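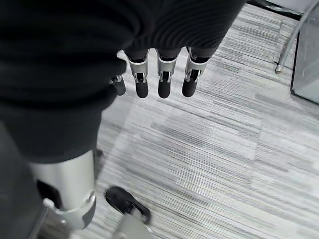 Accueil Forum Linge et textile Rechercher Connexion

Comment ranger un gros tricot côtelé gris anthracite ?

Bonjour à tous ! Le mien s'allonge dès que je le suspends, et plié, il prend toute l'étagère – vous faites comment ?

Birnov80
Bonjour ! Surtout pas de cintre, une grosse maille se déforme sous son poids. Je le pose à plat, je rabats les manches, puis je le roule sans serrer, du bas vers le col. Les miens restent ainsi jusqu'en février, et les côtes gardent leur ressort.

Culach
moi sur une chaise, ça va très bien

Jaber461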